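Teaching your first pick with the Fadent wrist kit

I've had the Fadent kit on the bench since August and I'm still a bit giddy about how quickly you can get it doing something useful. It bolts to the wrist of a small arm (mine is a Titon), and you get a two-finger gripper, a small camera that looks down past the fingertips, and a licence for Litero, the teaching software. What follows is the setup I'd do again from scratch.

What you need

The kit, an arm with a free USB port, a hex key set, a clear patch of table, and something flat you don't mind the gripper touching. Set aside an evening. The first calibration is slow, so put the kettle on.

Step 1. Mount the gripper

Fit the adapter ring with the notch facing the elbow of the arm. Do the four bolts up finger tight, then go around twice with the hex key. Run the cable down the outside of the forearm and leave a bit of slack at the wrist, more than looks tidy.

Step 2. Calibrate the camera

Open Litero, choose New Tool, and move the arm by hand over the printed target until all four corner markers turn green. It wants 100 samples. You can go up to 300, and I did once, but I couldn't tell the difference afterwards.

Step 3. Set the exposure

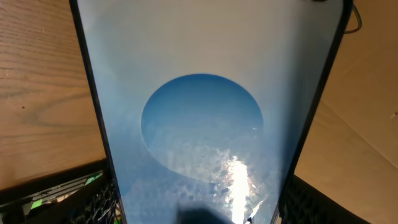
Litero starts you on auto exposure, and for matte parts I'd leave it alone. Phones are where you'll want to step in and take over. A lit screen is about the hardest thing you can ask a little wrist camera to look at, and if the wallpaper has a blazing patch of sun glare over the clouds like this one, the brightest areas go to plain white and the edge finder gets excited about all the wrong lines. Switch to manual, drag the slider down until the screen looks dull, and have Litero follow the black bezels instead. They make lovely long edges! Lock the setting before you move on or it resets when you close the window.

Step 4. Teach the approach

Jog the arm until the fingertip is just over the part and press Mark. Raise it straight up a hand's width and press Mark again. Litero fills in the path between them, and you can drag the curve around on screen, which is good fun. Keep the speed on Low for the first few runs.

Step 5. Set the force

The force scale goes from 0 to 1,000 with no units, my one real grumble. Start low and creep up. Foam blocks, card boxes and anything with a glass face all want their own saved setting, so name them properly.

Step 6. Run it

Press Play with one hand near the stop button. If the gripper lands to one side, redo Step 2 before you touch anything else.

My counter in Litero reads 1,934 cycles now and the finger pads still look fine. I tried the Whitelaw kit before this one and liked its stiffer fingers, but the teaching took me ages and I missed being able to drag the path. If you mostly handle heavy parts, look at both.

Next up is the tray-loading routine, once I've sorted out the cable clips.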